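報道関係各位
2019年12月27日
株式会社グロナントン

家庭料理レシピサイト「Firnen(フィルネン)」、掲載1000品の「適量」「少々」「お好みで」を見直し
「ちょうどよい焼き色」も再定義。2品のみ「適量」を存続

株式会社グロナントン(以下、当社)は、運営する家庭料理レシピサイト「Firnen(フィルネン)」に掲載中の全1000品について、分量と加熱の目安に関する表記の見直しを完了し、本日より改訂版の公開を開始いたしました。従来のレシピに多用されていた「適量」「少々」「お好みで」「さっと」「ほどよく」などの語を原則として廃止し、重さ、容量、時間、または台所で確かめられる状態の記述に置き換えております。

あわせて、見直しの過程で再調理が必要と判断した146品については、当社の試作室「ルパート(Ruppert)」にてすべて作り直しを行いました。そのうち43品は掲載を終了いたします。終了する料理の愛好者の皆さまには、この場を借りてお詫び申し上げます。愛好者がおいでになるかどうかは、現在のところ確認できておりません。

■見直しの背景

Firnenはサービス開始以来、「読めばわかる、作れば食べられる」を掲げてまいりました。このうち後半については、かねてより利用者の皆さまから率直なご意見を頂戴しておりました。

ご意見を読み返したところ、失敗の報告には共通する言い回しがありました。「水を適量と書いてあったので適量入れたら、適量ではなかった」というものです。当社の編集部では当初、これを利用者側の加減の問題と受け止めておりました。ところが社内で同じレシピを複数の編集部員に作らせたところ、蒸しパンの生地は人によってスープ状になり、あるいは粘土状になりました。全員が「適量を入れた」と主張しており、議論は昼休みを過ぎても終わりませんでした。

問題の蒸しパンのレシピを書いたのは、ほかならぬ編集部です。書いた本人に適量を尋ねると、「そのときの生地による」との回答でした。この時点で、当社は全品の見直しを決定いたしました。今年の7月のことです。

■新しい表記の考え方

改訂版では、以下の方針で表記を統一しております。

(1)「少々」は重さまたは小さじで書く
塩、砂糖、こしょうなど、これまで「少々」としていた調味料は、計れるものはすべて分量を明記しました。計りにくいものは「親指と人差し指でつまんだ量」のように動作で表しています。指の大きさには個人差がありますが、塩の袋を傾けて入れる場合の個人差に比べれば穏やかなものと考えております。

(2)「適量」は用途で書き分ける
揚げ油の適量、ゆで水の適量、型に塗るバターの適量は、それぞれまったく別の事柄です。にもかかわらず、材料表では同じ顔をして並んでおりました。揚げ油は「鍋底からの深さ」、ゆで水は「材料がかぶる高さ」、型のバターは「四隅まで薄く行き渡る量」と、それぞれ確かめられる形に改めました。

(3)「お好みで」は作り手の好みを聞いているときだけ使う
旧版には、入れないと味が成立しない材料に「お好みで」と添えられた例がありました。レモンケーキのレモン汁がその代表です。好まなかった方から「ただのケーキになった」とのご報告をいただき、該当箇所は必須の材料に変更いたしました。

(4)「きつね色」には段階を設ける
焼き菓子の焼き上がりを示す「きつね色」は、編集部内でも解釈が分かれました。薄いほうの派は表面が乾いて縁だけ色づいた状態を、濃いほうの派は全体が茶色くなった状態を指しておりました。改訂版では「縁に色がつく」「中央まで色がつく」「割れ目の奥まで色がつく」のいずれかで記載します。きつねそのものについては、季節により毛色が変わるとの指摘が社内から上がり、基準として採用することを見送りました。

(5)「冷めたら」の後に、どこまで冷ますかを書く
型から外せる程度なのか、切っても崩れない程度なのか、クリームを塗っても溶けない程度なのかを明記します。旧版の文面どおりに作ると、クリームを塗る工程で待ちきれなかった方から順に失敗する構造になっておりました。

■改訂の例

ご参考までに、表記変更の一部をご紹介します。

「にんじんのパウンドケーキ」
旧:にんじん適量をすりおろし、軽く絞って生地に加える。
新:すりおろしたにんじんを計量カップに入れ、押しつけずに半分の線まで量る。手のひらで一度だけ握り、出た汁は捨てずに取っておく。生地が木べらから落ちないときに、汁を小さじ1ずつ戻す。

「軽く絞る」の「軽く」は、試作担当者の握力に大きく左右されました。改訂前の最終確認では、同じにんじんから出る汁の量に目を疑うほどの差が生じ、片方のケーキは翌日まで中央が固まらず、もう片方は飲み物なしでは召し上がれない仕上がりとなっております。

「りんごの重ね焼き」
旧:りんごを薄く切り、天板にきれいに並べて焼く。
新:りんごを向こうが透けない程度の薄切りにし、前の一切れに半分重なるように天板へ並べる。列の間は指1本分あける。

「きれいに」は削除いたしました。きれいに並べなくても焼けることが、試作により確認されたためです。

「玉ねぎの甘いスープ」
旧:玉ねぎをあめ色になるまで炒める(5分)。
新:玉ねぎをあめ色になるまで炒める。5分では終わらない。

この「5分」は、旧版のなかで最もお叱りの多かった数字です。由来を調べましたが、当時の記録は残っておりませんでした。改訂にあたり所要時間の記載も検討したものの、玉ねぎの切り方と鍋の厚みによる差が大きく、現在の文面に落ち着いております。なお、この一文は改訂版のなかで最も好意的に受け入れられた箇所でもあります。

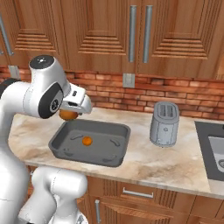
天板とオレンジ色の丸い果物(CG)

■試作室「ルパート」での再調理について

表記の置き換えだけでは済まず、実際に作り直す必要があると判断した146品は、当社試作室「ルパート」で再調理を行いました。判断の基準は、材料表に出てくるのに手順に出てこない材料があること、手順に出てくるのに材料表に出てこない材料があること、または完成写真と文面の料理が別のものに見えることです。三番目に該当した品の多さについては、詳細を控えさせていただきます。

再調理は、書いた本人以外が、書かれていることだけに従って行う方式を採りました。「常識で補ってはならない」を規則とし、「鍋に入れる」とあって「火にかける」とない場合は、火にかけません。この方式により、煮込み料理のひとつが生のまま完成しました。担当者は規則に忠実であり、レシピにも完成と書かれております。現在は火にかける工程を追記済みです。

また、焼き菓子についてはオーブンの予熱の有無が記載されていないものが多く見つかりました。予熱を書かなかった理由を執筆者に確認したところ、「するに決まっている」とのことでした。決まっていることほど紙に書かれず、書かれていないことほど台所で問題になるようです。改訂版では、予熱は材料を量り始める前の行に置いております。生地ができあがってから「あらかじめ温めておいたオーブンで」と告げられる不条理は、これで解消される見込みです。

試作品は社員が昼食および間食として消費いたしました。塩味の強いもの、甘味の強いもの、そのいずれとも分類しがたいものがありましたが、いずれも社内で処理を終えております。秋ごろから弁当を持参する社員が増えたことと本件との関連は調査しておりません。

■掲載を終了する43品について

再調理の結果、分量をいくら正確に書いても勧めにくいと判断した43品は、本日をもって掲載を終了いたします。主な理由は次のとおりです。

・正確に作ると、正確においしくない
・途中の工程で鍋がもうひとつ、さらにもうひとつ必要になる
・「余ったそうめんで作るケーキ」のように、余らせたままのほうがよいと思われる
・名前と見た目と味のうち、互いに関係のあるものがない

最後の理由に該当した「雪どけ風マカロニゼリー」は、閲覧回数に対して「作りました」の報告が極端に少ない品でした。作り方を知りたい方は多く、作りたい方は少なかったものと推察いたします。

終了する品に登録されていた「お気に入り」は、自動的に解除されます。代わりの料理を提案する機能もご用意しましたが、マカロニゼリーの代わりとして何を提案すべきかについて編集部の意見がまとまらず、同品については空欄となっております。

■「適量」を残す2品について

見直しにおいて最後まで「適量」を置き換えられなかったものが2品ございます。

ひとつは「お茶漬け」です。注ぐお茶の量について、茶碗の半分、ごはんがかぶるまで、ごはんが浮くまで、の三案を検討いたしましたが、どの案にも強い反対がありました。編集部ではこれまで業務上の対立がほとんどなかったことを申し添えます。

もうひとつは「冷蔵庫の残り野菜炒め」です。残り野菜の量を指定すると、指定の量になるように野菜を買い足す方が出ることが予想されました。事実、再調理の担当者が買い足しに出かけております。

この2品に限り、「適量」の語をそのまま掲載し、欄外に「ご自身で決めてください」と添えました。突き放した表現ではないかとの声も社内にありましたが、ほかに申し上げようがありません。

■レビュー欄の変更

今回の改訂にともない、利用者の皆さまが感想を書き込むレビュー欄にも変更を加えました。

これまでは、材料をひとつ残らず別のものに替えたうえで「味がいまひとつでした」と低い評価をつけることが可能でした。表現の自由は尊重いたしますが、鶏肉を豆腐に、牛乳を水に、オーブンをフライパンに替えた場合、それは別の料理の評価である可能性がございます。新しいレビュー欄では、変更した点を記入する欄を評価の星より前に配置しました。変更が多い場合には「新しいレシピとして投稿しますか」という案内が表示されます。

その一方で、レシピどおりに作って失敗した方のための「書いてあるとおりに作りました」欄を新設いたします。こちらに寄せられた報告は編集部が優先して確認し、必要に応じてルパートで再現を試みます。再現できた場合はレシピを直します。再現できなかった場合も、食べ終わり次第ご連絡いたします。

旧版に寄せられたレビューは、改訂後も削除せず、「改訂前の感想」として残します。厳しい内容のものも含まれますが、そのほとんどは正しく、消す理由が見当たりませんでした。

■台所用の表記早見表「Kedby(ケドビー)」を無料公開

当社は本改訂にあわせ、ほかの本やサイトのレシピを読む際にもお使いいただける早見表「Kedby(ケドビー)」をFirnen上で公開いたします。「ひとつまみ」「ひたひた」「かぶるくらい」「耳たぶのかたさ」などの慣用表現を、当社の編集部がどのように解釈しているかを一覧にしたものです。印刷して冷蔵庫の扉に貼れる大きさにまとめております。

あくまで当社の解釈であり、ご家庭に代々伝わる「ひとつまみ」がある場合は、そちらを優先してください。とくに、その「ひとつまみ」を伝えたご本人が台所においでの場合は、早見表を持ち出すことをお勧めいたしません。

「耳たぶのかたさ」については、生地をこねている最中にご自身の耳たぶを触ると粉がつきます。こねる前に触って覚えておくか、Kedbyの該当欄にある「指で押すとへこみ、ゆっくり戻る」をご参照ください。

■今後の予定

改訂版の公開は本日から順次行い、まず焼き菓子と汁物、続いて主菜、副菜、保存食の順に切り替わります。切り替え中は、同じページに「少々」と「小さじ4分の1」が並んで表示されることがあります。その場合は後者に従ってください。

年末年始もサイトは通常どおりご利用いただけます。ただし、編集部およびルパートは休業いたしますので、大みそかの夜に煮豆が硬いとのお問い合わせをいただいても、返信は年明けとなります。豆の戻し方は改訂版の冒頭、最も目立つ位置に移しました。前の晩から水に浸すという記述を、煮始めてから発見される方が多かったためです。

次の見直しの対象は「簡単」の語を予定しております。現在、料理名に「簡単」を含むレシピのうち、裏ごしの工程があるものを洗い出しているところです。「時短」についてはその後に着手いたしますが、時間がかかりそうです。

■サービス概要

名称:Firnen(フィルネン)
内容:家庭料理のレシピの掲載、利用者によるレビューの投稿、表記早見表「Kedby」の公開
利用料金:無料
改訂版公開開始日:本リリース発表日と同日
運営:株式会社グロナントン(Gronanton)

■会社概要

商号:株式会社グロナントン
事業内容:レシピサイトの企画および運営、試作室「ルパート」の運営、料理に関する文章の編集
社員食堂:なし(試作の状況による)

■本件に関するお問い合わせ

株式会社グロナントン Firnen編集部 広報担当
お問い合わせは、Firnen内の報道関係者専用フォームよりお送りください。試食を伴う取材をご希望の場合は、食べられないものと、召し上がれる量をあわせてご記入ください。量の欄に「適量」とは入力できない仕様になっております。

※本リリースに記載の表記例は発表時点のものです。予告なく分量が変わる場合がありますが、変わった場合はページの上部に変更内容を記載いたします。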